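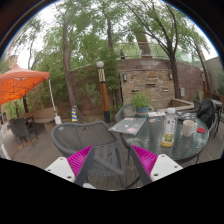
Mine wobbled for a week till I slackened every bolt and started again, wrote one Punmont owner, and that is still the best fix we know. So before ringing us, do the same.

Section 8. Glass-topped table and woven chairs: levelling and daily use

1. Clear the top. Laptops, papers, mugs, bottles, the lot. Never tilt or drag the table loaded.

2. Stand it on the deck with the feet on planks, not over the gaps. Two people for the lift.

3. Slacken all leg bolts half a turn. Press down on the metal frame, not on the glass. Retighten by hand, crossing side to side.

4. Wait 30 minutes, then final tighten with the 13 mm spanner.

5. Chairs next. Check the cords on the backrest for slack. Loose end? Tuck it in, dont cut it.

NOTE: Rippled glass holds crumbs and spilt drink. Warm water, soft cloth, along the ripple. No scouring pads.

NOTE: Light glares off the top on bright days. Turn your chair before you turn the table.

CAUTION: Hot pans straight on the glass can crack it. Use a mat.

CAUTION: Keep chair arms clear of the rim when pushing in. Knocks to the edge are the usual casue of chips.

Spare feet: Flatis parts list, item 163. Cover it or bring it in by the end of October.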